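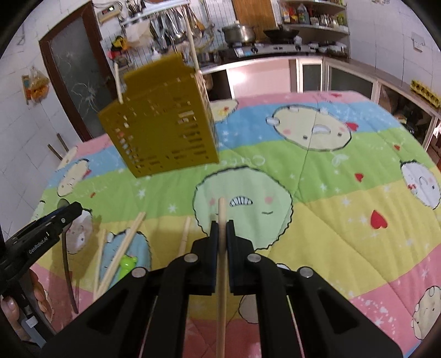 Sunday, 7 p.m. Bench check of the Flunari ventilation feedback unit, second board. Metronome output is stable and the compression depth sensor returns to zero after each release. The casing is still a problem: the Raptis enclosure has no airflow on the sounder side, and slots like the small rectangular ones in the mustard-yellow utensil holder would do, in rows, if the splash rating allows it. Left as is for now.

Ran 2000 compressions on the Prundwood manikin. Logged count was 2959, so the firmware is counting rebounds. The threshold on the upstroke is set too low – raised it by 2 steps and the double entries stopped on a short run. Full run still to do. 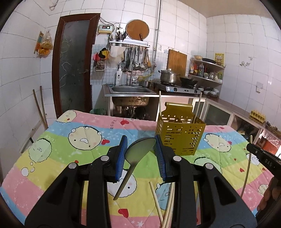
The short run used the old chest spring, which is softer than the one supplied to the Misitico training rooms. Fit the stiff spring before repeating, otherwise the depth figures can't be compared with the July set.

To do:

- repeat full run, stiff spring, new threshold
- check sounder level with casing closed
- battery drain overnight, display on
- ask Raptis for the slotted side panel drawing

Old firmware kept on the bench laptop – don't overwrite it.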